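Laundry Room > Folding > Towels and Cloths

How to Fold a Crumpled Cloth So It Stays Folded 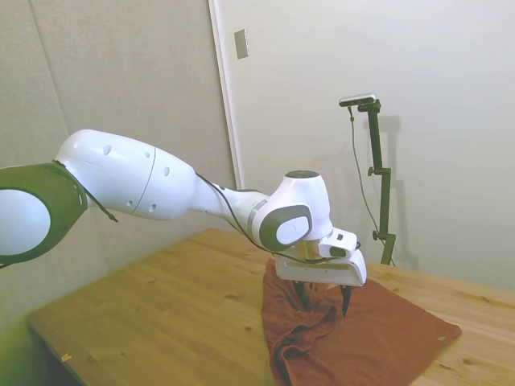 No. 16

My kitchen cloths used to come out of the dryer, go straight into a heap on the table and live there until I needed one. Then I stayed with my friend Ineke Vermeulen one April, opened her drawer and got jealous. So I made her teach me!

Start with a bare patch of table. Mine is a light pine one and I love it for this — a plain rust-brown cloth shows up so well against pale wood that you can find the edges right away. Dark on dark is a pain, especially in the evening.

1. Don't try to fold the heap. Pinch the cloth anywhere near the top of the pile, lift it and let it hang for a second. One corner will usually drop lower than the rest.

2. Grab that low corner with your other hand, let go of the first spot, and slide your fingers along the hem until you hit the next corner. (If you end up with opposite corners, the cloth hangs in a triangle. Drop one and go again.)

3. Give it one good shake and lay it down flat, with the long side toward you.

4. Smooth it from the middle out with the side of your hand. Ineke does this very fast. I do not.

5. Bring the two far corners down to the near ones and press along the fold.

6. Now fold from left to right, then fold in thirds if your drawer is shallow. Mine is 13 inches wide and takes two stacks side by side, with a little wiggle room.

7. Stand the cloths up in the drawer with the folded edge on top.

Waffle weave is bouncier and wants a firmer press at step 5. Really thin cotton slides around, so I lay a hand on the near edge while I bring the far one over. And if a cloth has sat crumpled overnight, mist it with a little water and smooth it out, then leave it flat to dry before you fold it.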